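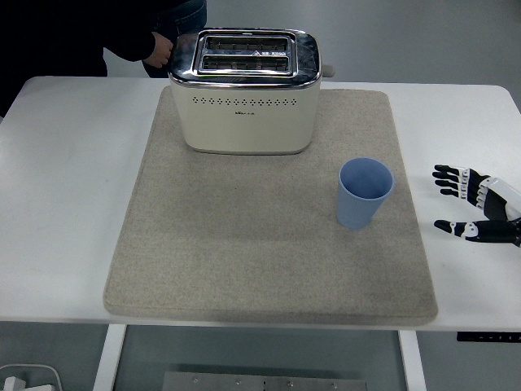
Two-slice toaster and ribbed plastic cup on a felt table mat.

Felt Mats Under Toasters and Drinkware: Frequently Asked Questions

By Ah-rin Yoon
19/10/2023

These answers apply to the Govero table mat as supplied by Kurmont for shared kitchens, staff rooms and furnished apartments. Mats from other suppliers may use a different fiber, and their own care sheets take precedence.

What is the mat made of?

Pressed wool felt with no backing layer. Both faces are the same and either can be used upward. The standard mat is 900 mm on its long side, with rounded corners. It is not cut to match any particular table, and a margin of bare tabletop on each side is normal.

Can a toaster stand directly on the mat?

A two-slice toaster with feet that hold the base clear of the surface can stand on the mat in normal use. Check the toaster manual first. If it calls for a hard or non-combustible surface, place a ceramic tile under the appliance. A tile should extend past the toaster on every side and sit flat without rocking.

Toasters with a flat base and no feet should not be used on felt. Toaster ovens, hot plates, sandwich presses and waffle makers are excluded as well. These put more heat into the surface below and run for longer.

Where on the table should the toaster go?

Toward the back of the mat, with the front panel facing the user and the lever side clear. Leave open space above the slots. Do not place the toaster under a wall cabinet or a shelf, or next to curtains. The mat must lie flat under the whole base. A fold or a raised edge under one foot will tilt the body, and the toaster can shift when the lever is pressed.

Does the toaster slide when the lever is pressed?

It should not. Felt grips rubber feet well. The more common fault is the mat itself moving on a glossy tabletop. Lakmal Talukder tested the standard mat on painted, laminate and glass tops, and only the glass top needed anti-slip dots. Fit one dot under each corner. Do not use double-sided carpet tape, which pulls fiber out of the mat when it is lifted.

Can the mat be used for cups and glasses at the same time?

Yes. Keep cups toward the front or side of the mat, away from the toaster and its cord. Plastic cups need more clearance than ceramic ones. Many thin plastics soften at temperatures a toaster's top panel can reach, and a cup leaned against the metal rim may warp. Light, tapered cups are also easier to tip than mugs. Set them down on the flat part of the mat, well inside the edge, where the drop from felt to tabletop cannot catch the base.
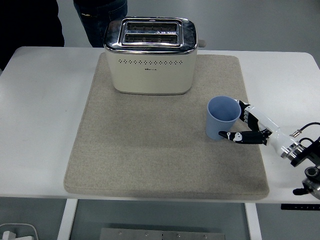 A cup of water that tips over on felt will usually bead for a few seconds before it soaks in. Unplug the toaster first if the spill has run toward it. Then blot with a dry cloth, pressing straight down. Rubbing spreads the liquid and raises the nap. Lift the mat and dry the table underneath before laying it flat again.

How are crumbs removed?

Shake the mat outdoors or vacuum it with the upholstery nozzle on low suction. Empty the toaster's crumb tray at the same time, with the appliance unplugged and cool. Crumbs that build up under the toaster are a fire risk and should be cleared weekly in a shared kitchen. At the Belstead apartments, Nimal Karunaratne has this on the same checklist as the refrigerator seals - one visit covers both.

Can the mat be machine washed?

No. Machine washing shrinks pressed wool felt unevenly, and the corners curl. Spot clean with cool water and a small amount of wool detergent, then dry flat away from direct heat. Butter and jam should be scraped off with a dull knife before any water is used. For butter, follow with cornstarch, leave it overnight and vacuum.

Why does my mat look darker in places?

Wool felt is blended from more than one shade of fiber, and some variation in tone is present from new. Smudges that appear later are usually surface dust or hand oils. Brush in one direction with a soft clothes brush. If the marks remain, turn the mat over.

How should the chrome top of the toaster be cleaned?

Use a damp microfiber cloth on a cold, unplugged toaster, then a dry one. Do not spray cleaner near the slots. Leave warning labels in place, and avoid wiping across their edges. Perforated panels can be cleaned with a dry pastry brush. Take the toaster off the mat for this job so cleaner does not drip onto the felt.

How much weight can the mat carry?

Up to 19 lb in one spot without a lasting mark. Heavier items leave dents, most of which recover after a day with a damp cloth laid over them. A household toaster is well under this limit.

When should a mat be replaced?

Replace it if there is any scorching, if the felt has thinned enough to show the table through it, or if a corner no longer lies flat. Do not trim a scorched area and keep using the rest under an appliance.

Who handles replacements?

Orders placed through Siriwardena go to Menaka Kanagaratnam. All other orders go to Jamila Wanigasekara at Kurmont. Include the order number and state whether the mat was used under an appliance. The price list was last revised in August.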